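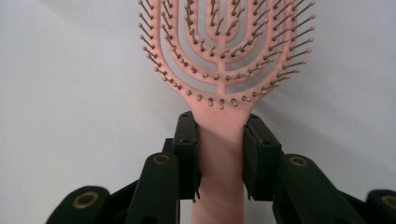 **Which pad should a lab choose first for a hand-held gripper that must handle everyday household items?**
The flat, hard pad remains the better starting point, provided the objects have a handle or a firm edge. A softer pad may be added once the list of objects is settled.

## Slide 1: Purpose of the comparison

Good afternoon. The question on the screen was put to our group in February, when Temero asked for a recommendation between two finger sets, referred to in these notes as Dradia and Guerra. I will report what we tested, what we found, and what we have not yet examined.

*(Pause. Confirm that the rear screen is working.)*

## Slide 2: Method

- Total grasps attempted: 943
- Grasps per finger set on the core object list: at least 400
- Operators: 2, each trained on both sets before logging began
- Controller: Wustar, same settings throughout

Each operator closed the gripper, lifted the object, held it level, and then turned it upright. A grasp was recorded as failed if the object rotated in the pads or fell. A hairbrush held at the neck is a fair test of rotation: the head is wide, and the pads meet only a narrow handle.

## Slide 3: Finger opening and approach

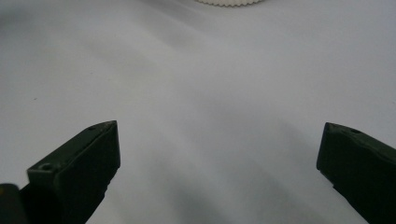
**Glykeria Rallis**
Senior Engineer, Gripper Evaluation

With the fingers open, the operator has a clear view of the surface between the tips. We asked both operators to pause at this point before each approach. Light-colored covers proved harder to judge for depth, and the shadow of the gripper was often the best cue available.

Flat objects gave the most trouble. Of the failures on the Dradia set, 67 involved an object lying flat, and most of those occurred when one tip touched the cover before the other. The Guerra set did better on thin edges and worse on round handles.

## Slide 4: Wear

Pads were inspected after 500 closures. Stelios Sotiropoulos carried out the inspections and kept the written record. Edge rounding was present on both sets and did not change the failure rate by an amount we would wish to defend.

*(If asked about pad material, refer the question to Margus Kļaviņa.)*

## Slide 5: Recommendation and open items

We recommend the Dradia set for the first round of collection. Wet objects were excluded from this work. The controller's force limit was also left unchanged, and a lower limit should be tried before deformable items are added.

Questions will be taken by Lefteris Tsakiris and me until 3:30.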